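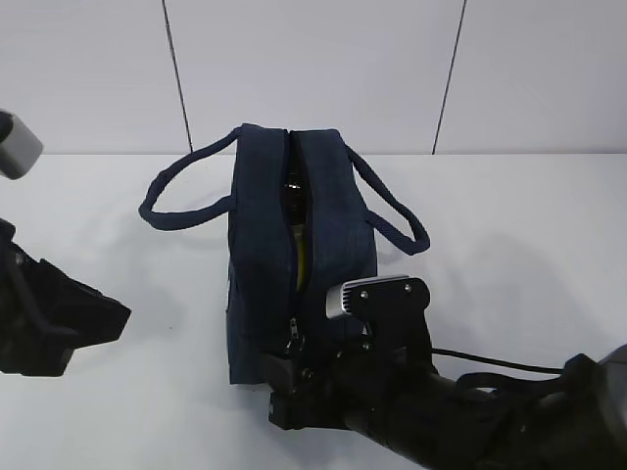 Home Features Workshop People Past Issues Subscribe

An Afternoon at Zolleck

I had been told to come at two, and I came at half past one, which is how I ended up drinking a second cup of coffee in the entryway of Zolleck while people carried folding chairs past me. The company opens its doors once every September, and this year around 500 people had put their names down for it. The groups go through in shifts, so you never feel the crowd, except at the coat rack, which gave up early in the day and had to be propped against a wall.

My guide was Jaruwan Wiriya, who has worked on two-armed robots for most of her career and talks about them the way some people talk about their dogs, fondly and with a long list of complaints. She walked us down a corridor past the machine shop (closed, to my regret) and into the room where the handling work goes on.

I think most of us had expected something bigger. I grew up near a car plant, and to me a robot is still an orange thing behind a fence, throwing sparks. What we got was a white table with a navy blue bag on it, the soft kind with two looped handles, its zipper partway open, and a pair of black grippers, one coming in from each side. A woman in my group whispered that she had the very same bag at home for the gym, and for a minute everybody was looking at the bag and not the machinery at all.

Wiriya seemed pleased by that. "People know what a bag is," she told us. "They know how to be annoyed by one." Then she asked us to think about how we close a zipper. You hold the cloth with one hand, you pull with the other, and if it sticks you tug the cloth a little, and you do all of this while looking for your car keys. Ask an arm to do it and every one of those small favors your left hand does for your right has to be worked out. The pull is small and it dangles. The cloth sags. Whatever is inside pushes back from a direction you didn't plan on.

There is a small camera riding on the gripper, just behind the fingers, and I asked whether it made things easier. Yes, she said, right up until the cloth folds over the thing you are looking for – and cloth always folds over the thing you are looking for.

The team keeps a log on a whiteboard by the door. The program they are running now is called Sider, and its last set of trials came to 198, with 196 for the set before it. I asked why two short of the other, hoping for a good story, and was told that somebody had to catch a train.

We stayed in that room longer than the schedule allowed. A boy near the front wanted to know whether the robot could pack his lunch. Wiriya took the question seriously and talked for a good while about sandwiches, and why bread is harder than a bottle, and how a grip that is fine for one would ruin the other. His father took notes. I took notes too, to be fair, and mine mostly say "bread."

Afterward there was soup in the cafeteria and a short talk about Usix, the software the company uses to plan its arm movements, given in a lecture room with 80 seats and a good many more people than that. I stood at the back beside a radiator. Much of the talk was over my head, though I liked the part about teaching one arm to wait for the other, and I have thought about it since while trying to make a bed with my husband.

On the way out I passed the handling room again. The next group was already in there, leaning in, and someone was asking about shoelaces. I could hear Wiriya starting in on her answer, and from the sound of it they were going to be late for the soup.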